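작업 테이블에 흰 폼 시트 깔아두는 거 어떻게들 생각하세요

최종 수정: 2018년 3월

납땜초보탈출
작업방 정리중인데 테이블 상판 긁히는거 싫어서 흰색 폼 시트 큰 걸로 깔았어요. 테이블은 연한 색 나무. 거의 다 덮임. 깐 지 얼마 안됐는데 벌써 회색 얼룩에 점 같은 거 생기고 파란 선 하나 쭉 가 있고... 지우개로 문질러도 그대로네요. 다들 뭐 까세요? Rusa 고무매트 얘기가 많던데 냄새 심하다는 말도 있고.

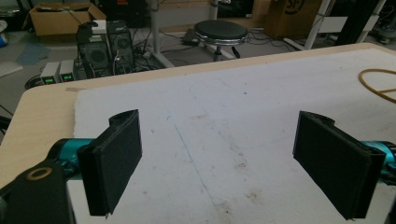 그리고 전원공급기 2대는 지금 바닥에 내려놨어요. 테이블 넓게 쓰려고. 본체도 바닥. 근데 선이 다 엉켜서 청소를 못하겠음. 노란 케이블은 자꾸 쓰니까 그냥 시트 위에 감아서 둡니다. 의견 좀 부탁드려요 급해요 주말 전에 주문 넣어야됨

구리선
폼은 소모품임. 더러워지면 뒤집고 그래도 더러우면 버리는거. 저는 그렇게 2년째
근데 인두 쓰면 안돼요 녹아요

Tamsin Rutherford
한국어 서툴러요 미안합니다. 저는 폼 좋아해요. 작은 나사 떨어져도 안 굴러가요. 흰색이라 잘 보여요. 모서리는 테이프로 붙이면 돼요.

납땜초보탈출
테이프는 위쪽 구석에 조금 붙여놨어요. 인두는 다른 자리에서 써서 괜찮습니다

느린드릴
전 반대요. 폼은 정전기 때문에 기판 만지는 사람한텐 비추. Paewai 정전기 매트 쓰는데 비싸도 그게 맘편함

구리선
케이블이랑 조립만 하면 상관없지 않나.. 기판 얘긴 본문에 없는데요

느린드릴
전원공급기 있는데 기판을 안 만진다고요? ㅋㅋ 하나 망가뜨려보면 매트값 안 아까움

납땜초보탈출
기판도 가끔 만지긴 해요;; 그때만 작은 매트 위에 덧깔면 되려나

느린드릴
네 접지선만 꼭 연결하세요. 안하면 그냥 고무판임

바닥먼지
매트보다 바닥이 문제 같은데요. 전원공급기 바닥에 두면 먼지 다 빨아들여요. 숫자 볼때마다 허리 숙여야되고. 테이블 밑에 낮은 선반 하나 넣으세요. 저는 Prollwood 2단 쓰는데 본체까지 올라갑니다. 선은 벨크로로 종류별로 묶고, 감아둔건 벽에 걸고

구리선
선반 한표. 글고 등받이 없는 둥근 의자 쓰시네요 오래 앉으면 허리 나가요

납땜초보탈출
의자는 높이가 딱 맞아서 못바꿔요 ㅠㅠ 선반은 치수 재봐야겠네요. 박스들도 치워야 자리가 나올듯. 바닥에 종이박스 왜케 쌓이는지

바닥먼지
박스는 접어서 버리세요 언젠가 쓴다 하고 안씀

느린드릴
반품기간까진 두는게 맞음. 저 박스 버렸다가 반품 거절당한 적 있어요

납땜초보탈출
일단 선반 주문하고 폼은 뒤집어서 더 써볼게요. 정전기 매트는 작은거로 찾는중. 벨크로 폭은 어떤게 좋은지도 아시는분 댓글좀요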